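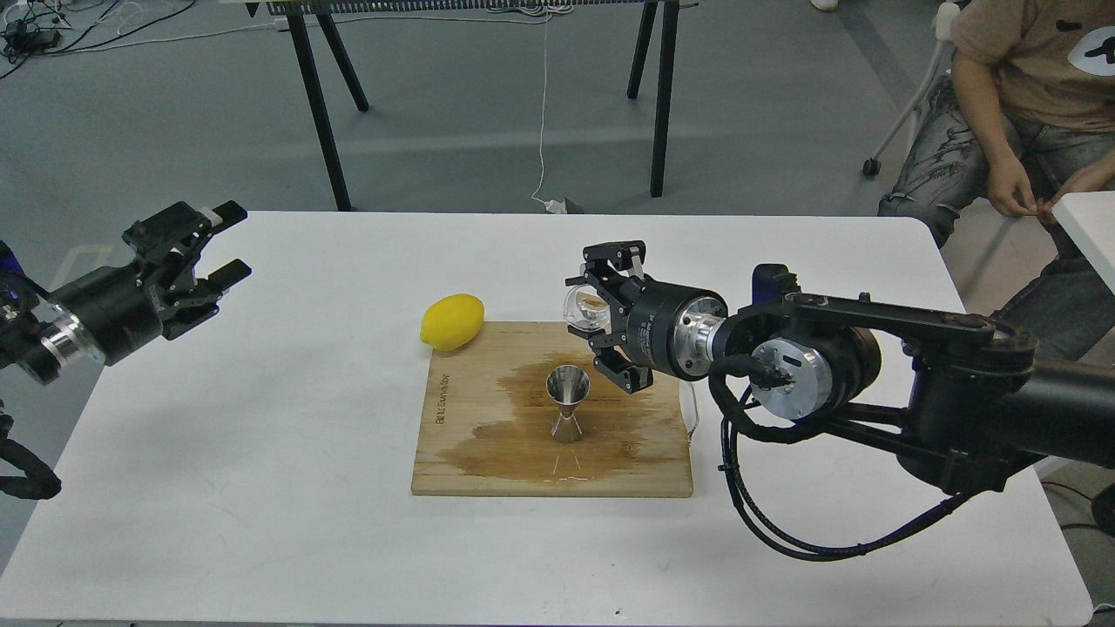 2. What the obituaries leave out

Itsuki Nakajima and Ehsan Rashti, second term report

Our question was simple. When a newspaper cartoonist dies, does the notice tell readers anything about the drawings? We read 22 death notices for cartoonists from the regional press, all held in the Estinitz library clippings file. Only 13 of them describe a single cartoon.

The rest give the age, the town of birth, an illness and a list of prizes. Words like "beloved" and "sharp" turn up a lot, with no drawing to back them up. Several notices share whole sentences, so we doubt each was written by someone who knew the work.

The longest one, from the Rullov paper, runs to 1457 words. We expected more from it. Most of the space goes to a court case over a cartoon of a mayor, and we still can't say what the cartoon showed.

Our tutor suggested that short notices are written in a hurry and that fuller pieces follow later. Maybe. We looked for follow-ups through the end of March and found two, both shorter than 200 words.

Limits: the clippings were picked by a librarian years ago, and we don't know how. Ehsan thinks the sample leans toward political cartoonists. Itsuki is not convinced, but we had no way to check.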